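Demonstrationsdaten (Robotik)

Als Demonstrationsdaten, in der Werkstattsprache auch Vormachdaten oder schlicht Episoden, bezeichnet man Aufzeichnungen, in denen ein Mensch einen Roboter durch eine Aufgabe führt, damit ein lernendes System sie später nachahmen kann. Eine Episode besteht üblicherweise aus Kamerabildern, Gelenkstellungen, dem Öffnungszustand des Greifers und einer kurzen sprachlichen Anweisung. Letztere wird meist zuletzt geschrieben und liest sich auch so.

Abzugrenzen sind Demonstrationsdaten von Simulationsdaten, die billiger sind und in denen nie jemand Kaffee holen geht, sowie vom bestärkenden Lernen, bei dem der Roboter selbst herausfinden darf, was alles nicht funktioniert.

Verfahren

Verbreitet sind die Fernsteuerung über einen zweiten, baugleichen oder verkleinerten Arm, die Steuerung mit Handgeräten und das Führen von Hand. Beim Führen von Hand gerät die Bedienperson leicht selbst ins Bild, was dem Modell die Auffassung nahelegt, zu jedem Griff gehöre ein Unterarm mit Armbanduhr.

Eine Sitzung dauert im Regelfall 90 Minuten. Danach nimmt die Güte der Bewegungen ab und die der Flüche zu. Yayra Asamoah hat für die Ermüdungserscheinungen der Bedienenden den Begriff »Kirnex-Kurve« vorgeschlagen, nach der Steuersoftware Kirnex, deren Pausentaste niemand findet.

Aufbau der Szenen

Eine Szene enthält neben dem Zielgegenstand in der Regel weitere Dinge, sogenannte Ablenker. Sie sollen verhindern, dass das System lernt, einfach nach dem Einzigen zu greifen, was auf dem Tisch liegt. Beliebt ist Obst: Es ist preiswert, verformt sich mäßig und bestraft zu festes Zupacken mit Druckstellen. Apfel und Mandarine gelten als klassisches Paar, ähnlich genug in der Form, um eine Verwechslung lohnend zu machen, und verschieden genug in der Farbe, um sie peinlich zu machen. Werkzeug und offene Behälter mit danebenliegendem Deckel kommen hinzu, damit der Tisch nach Arbeit aussieht.
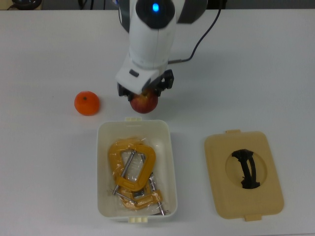

Arbeitsgruppe Greifen und Lernen, Institut Schmieder

Durchsichtige Verpackungen nehmen unter den Ablenkern eine Sonderstellung ein. Die beiden gelben Schraubzwingen im weißen Kasten liegen noch in ihrem Beutel, dessen Glanzlichter dem Bildmodell mehr zu tun geben als der rote Apfel im Greifer. Gyula Szénási empfiehlt, solche Beutel in höchstens 22 Prozent der Szenen zu verwenden. Eine Herleitung dieser Zahl steht aus. Ildikó Kerekes verwendet sie grundsätzlich und verweist auf den Zustand durchschnittlicher Küchenschubladen.

Auswahl und Bereinigung

Nicht jede Episode wird übernommen. Im Pleketti-Protokoll sichten 3 Personen unabhängig voneinander das Material; bei Uneinigkeit entscheidet, wer am längsten im Raum bleibt. Aussortiert werden Zusammenstöße, Aussetzer der Kamera und Episoden, in denen die Anweisung einen anderen Gegenstand nennt als den gegriffenen. Umstritten ist der Umgang mit Fehlgriffen, die im zweiten Anlauf korrigiert werden. Die ältere Schule löscht sie, die jüngere hält sie für besonders lehrreich, wohl auch aufgrund der Menge, in der sie anfallen.

Kritik

Hajnalka Csonka bemängelt, dass viele Sammlungen vor allem die Gewohnheiten ihrer Bedienenden abbilden. Im Datensatz Kutach stammen 32 Stunden Material von Demetrius Wojcik, der Linkshänder ist und Deckel stets zuerst ein Stück zur Seite schiebt, bevor er sie anhebt. Die damit trainierten Modelle schieben ebenfalls, auch Gegenstände ohne Deckel. Eine bereinigte Fassung wurde für Juli angekündigt, das Jahr ließ die Ankündigung offen.

Siehe auch: Imitationslernen, Teleoperation, Greifplanung, Verteilungsverschiebung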